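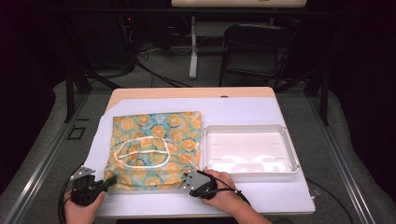
Tolla Energy Club, Science Department

How to test a home insulation claim with two jam jars

Every winter somebody tells our members that a thin silver film, a special paint or a clever new blind will "halve your heat loss". Before you spend money, or write it up as a project, run this test. It costs next to nothing and it will show you how little most of these claims tell you.

What you need

Two identical glass jars with lids, the same brand and size. Two kitchen thermometers with probes. A measuring jug, a kettle, a kitchen timer, sticky tape and a sample of whatever you want to test. A notebook too. People who say they will remember the readings never do.

Check the thermometers first

Stand both probes in the same mug of warm water and wait until the numbers settle. If they disagree, write down by how much and correct for it later. Ours were 2 degrees apart out of the packet, and the leaflet promised far better than that. A pupil of Ngozi Eze's once "proved" that newspaper beats wool, and the whole result was in the thermometers.

Make a lid that takes the probe

Punch a small hole in each lid, push the probe through and seal round it with tape. The tip should hang in the middle of the water. If it touches the glass you are measuring glass. Do both lids the same way, because a leaky one will lose heat as steam and your wonder material will get the blame or the credit.

Wrap one jar

Cover the sides, the base and the top. Most shop demonstrations wrap only the sides and then make a great fuss over the result. Leave the other jar bare for now.

Fill and time

An adult should do the pouring. Pour the same amount of hot water into each jar, put the lids on and stand the jars on the same surface, a hand's width apart and out of any draught. Take the first reading straight away, then one every 5 minutes until you have 10 readings after the first. Don't pick the jars up to look at them.

Plot it

Put time along the bottom and temperature up the side, with both jars on one graph. The lines should curve, dropping quickly at first and then more slowly. If one of them is dead straight, I would suspect the person holding the pencil.

Swap and repeat

Now wrap the jar that was bare and leave the other one uncovered. I know this is dull. Do it anyway. If the wrapped jar stays warmer both times, you may have something. If the same jar wins whether it is wrapped or not, you have found a difference between two jars.

Then try the awkward comparison

Beating a bare jar is easy, and a tea towel will do it. Test your sample against an old jumper of the same thickness. Reda El Khatib did this in July with a reflective wrap sold under the name Vakau, and the two lines lay so close together that he couldn't say which was better. The wrap still kept more heat in than nothing at all, and that was the only thing the packet had compared it with.

What you can and can't say

You can say which covering kept a jar of water warmer in your kitchen. You can't turn that into pounds off a heating bill. A house has draughts, damp, windows and people who leave the back door open, and a jar has none of those. One report handed in to Sandra Parsons claimed a saving of 41 per cent on the strength of a single run. She sent it back with "of what?" in the margin.

If your results look too good, check the lids, then the tape, then the sums. Bring your graphs to the next meeting, including the ones that didn't work.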